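Week 3 handout -- when a grip goes wrong
Updated 11/12/2023

Okay, so last time I promised you the Brastley fault, and I still wince over it! The arm faulted out on 23 of 61 box pickups, and the Pemen log called every one of them "grip OK" right up to the stop.
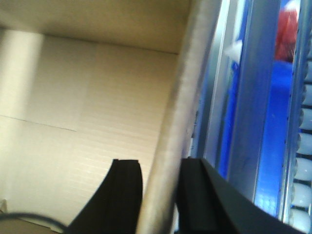

Fig. 1. Wrist view, fingers either side of the rod.

My first guess was a bad force sensor (it wasn't -- I swapped it and lost an afternoon). The real trouble was a width check somebody had turned off in June, so anything between the fingers passed as a good grip.
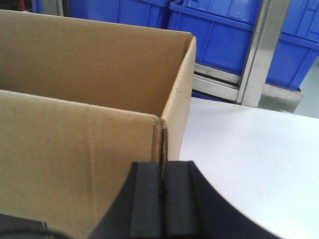
Width checks are dull, I know, but please read section 2 before lab. Cardboard is thin and it gives. With the fingers pinching a corner seam like this, where the cut edges already look a bit rough, I want a width limit and a force limit both switched on. Bring your Jallus settings sheet.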